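From the workshop: new pads for the hand grippers

Hello again from the back end of Sternotlow! Margareta Crăciun has been asking me for a gripper item since the last newsletter, and as I've spent most of this month with a hex key in my hand I've rather run out of excuses.

So, the hand grippers. These are the ones we carry about ourselves to record the grasps that the arm in the Tastell cell then learns from, and they take far more of a battering than the arm does. Pair seven had got through 1,689 recordings when Bảo Lã noticed that the two sides were closing a touch out of step. You could hardly feel it on a box, but on anything thin – an envelope, say – it twisted every time.

I took the fingers off first and cleaned out the slide, which was full of the grey fluff that gets into everything (I blame jumpers). Then came new pads. Please, please do not glue fresh ones over old ones! Someone had done that in May and it took me a whole morning with a plastic scraper to put right. Wipe the seat, let it dry, press the pad on and leave it overnight.

After that we check the markers. A corner that has started to lift will throw the tracking out long before you'd spot it by eye, so run a thumbnail round the edge. Lenses get the soft cloth in the blue tin and nothing else, Khải.

Sang Lưu and I did the last round of checks in the desk room, with one of us on the headset and the grippers side by side so their recordings could be compared. 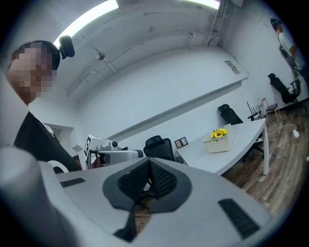
Checking the grippers in the desk room, with the sunflowers on the desk behind.

Pair seven is back on the shelf and closing evenly. Pair nine still has a stiff trigger, and Vinh Đoàn is waiting on a spring from Masten before he opens it up, so leave that one be for now. If yours starts to click, write the pair number on the sheet by the door and I'll come and find you. And could whoever has the small torque driver bring it back?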